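Adding a retreat step to a pick-and-place planner

This page follows on from the grasp tutorial. You should already have a planner that can move the arm to a pose above the blue basket without hitting the rim.

1. Open the task file and find the block for the basket. Set the retreat direction to straight up in the table frame. Don't use the gripper frame, as a tilted wrist will then pull the fingers into the side wall.

2. Set the retreat distance to 11 cm. If the fingers still touch the rim, raise it by one centimetre at a time.

3. Add the mug to the collision list. Use a plain cylinder and leave the handle out for now.

4. Load both camera views in the simulator. The top view covers the mug and part of the basket. The side view covers the arm, the gripper and the rest of the table. 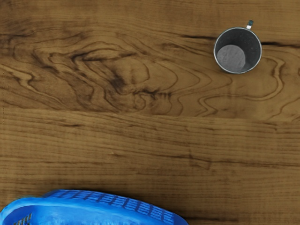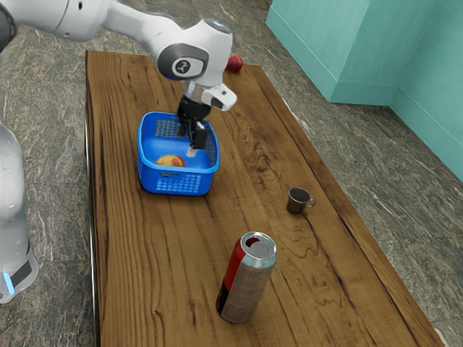

Kwesi Agyeman

5. Run the planner with seed 804, then again with a few others. Write down which seeds fail and at which step.

6. If the planner gives up during the retreat, check the basket model first. A convex hull closes over the top, so any pose with the fingers inside counts as a collision. Split the mesh into floor and walls and load those as separate parts.

7. Check the planning time in the log. Mine went from 69 ms to roughly 53 ms after I split the mesh.

Save the task file under a new name before you start on the placing step.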